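Konano guesthouse, Varkport — worth it for a week?

psundaram
Friday, July 8, 2022
Looking at the Konano for September, me and my mom. Second floor room, kitchenette, weekly rate. Anyone stayed recently? Reviews are all over the place. Mostly want quiet and a real kitchen, not a microwave on a shelf.

rosaura_l
Stayed in spring. Quiet yes, if you get the courtyard side. Street side has the delivery trucks before six. Kitchenette is two burners and a sink. Pans were fine, knives were awful, bring one.

kratochvil_L
Disagree on quiet. Courtyard side is where everybody smokes. Had to shut the window both nights. Would take street side and earplugs any day. Also they hold a deposit and took forever giving it back.

rosaura_l
Mine came back in two days?? Did you pay at the desk or online

kratochvil_L
Desk. Cash. Maybe thats the problem.

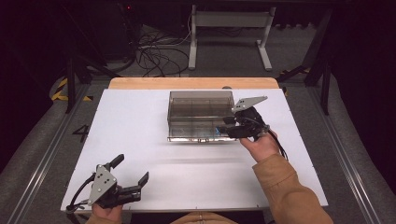 magda_gk
Ok the kitchenette. We did two weeks there and cooked most nights, it's doable, but there is no storage at all. One drawer. Spices, tea bags, meds, chargers, all of it ends up in a heap by the sink. I'd pack a clear box with dividers, the shallow smoky kind with the little latch on the front, fits flat in a suitcase and you can see whats in it. Ask for a room with the newer fridge too, the old ones hum all night.

psundaram
Good tip, thanks. Is there an elevator? Mom's knees. The listing says "easy access" which could mean anything

magda_gk
No elevator. Stairs are wide but steep. They do have ground floor rooms, you have to call, they dont show on the site.

kristyna.lukac
For a week with bad knees I'd skip it and do the Pešek. Elevator, breakfast, ten min walk to the harbor. Costs more, yes.

kratochvil_L
Pešek breakfast is sad rolls and one kind of cheese. Not paying extra for that

kristyna.lukac
Its not about the cheese, its about the elevator — she asked about stairs.

rosaura_l
+1 for calling and getting ground floor at Konano. Ask about the deposit same time and get it in writing.

psundaram
Calling Monday. Will ask for ground floor, new fridge, and pay by card. Will post what they say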